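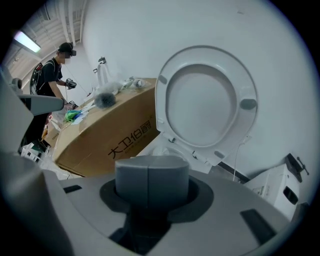 How often should I clean the toilet if only two people live in the house?

Once a week is enough for most homes, and a quick brush around the bowl in between keeps the marks from settling. If you have hard water, as we do in Brorkport, twice a week is better.

Many readers wrote to us in June about the bathroom, so we give it a longer place in this issue. My own habit is to bring everything to the room before I start. I used to walk to the kitchen for the cloth, then again for the brush, and I lost my patience before the bowl was done. Now I put all things on top of a big cardboard box next to the toilet. A grey duster, something bright green for wiping and the white toilet-cleaning pieces all fit on a brown box like this one, and the floor stays free for the feet.

Start dry. Lift the lid and take the dust from behind it, also along any cable near the wall, where the fluff likes to collect. Then put the cleaner in the bowl and leave it for 9 minutes while you wipe the lid, the hinges and the little bumpers under the seat. These bumpers are often forgotten. Brush last, and let the brush drip over the bowl before it goes back to its holder.

Please use a separate cloth for the sink, in a different colour.

The Kistari shop on the Paulauskas corner has replacement brush heads again, 80 cents each if you bring this newsletter. They had nearly 148 left when I asked.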